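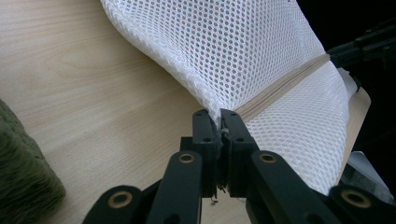

Atif Khattak keeps telling me to put the zipper practice first, before any folding, and after a whole August of club sessions I've come around to his way of doing it! So this section of the Wandedside club guide starts with the mesh bag.

Section 4: Hand-held grippers and soft stuff

Before you start

Check that both cables can move freely and aren't hooked over the table. Squeeze each gripper all the way shut and let go, a few times (mine gets stiff if I skip this).

Picking up cloth

1. Stand at the front of the table with a gripper in each hand. Keep your elbows loose, you'll be here a while.

2. Put the basket on your left and the cloth on your right. Don't smooth the cloth out first, we want the messy version.

3. Pinch with both grippers and lift slowly. If one side slips, set it all down and start that try again.

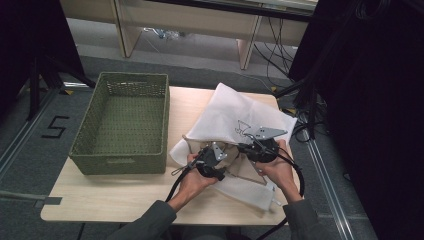

4. Write the try in the Endlow log, good or bad. We're at 300 and I'd love to see 55 more before the meet.

Caution: watch your knuckles when both grippers come in close together. Ask me how I know.

Lining up on the zipper pull

5. Open the fingers a short way and bring them in with the pull between them. Go slow for the last little bit!

6. Stop there and look before you squeeze. You want the pull between the fingers and no mesh caught with it. 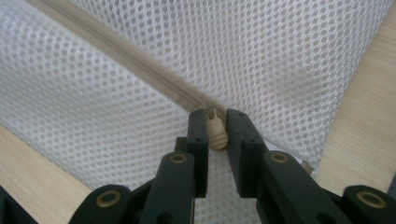
Samer Awad wants to know if you can grab the slider itself when the pull keeps swinging away. You can, but I'd log it as a separate kind of try, so we don't mix the two up later.

7. Squeeze, then draw along the zipper line. If it jams, let go and back up a little before you pull again.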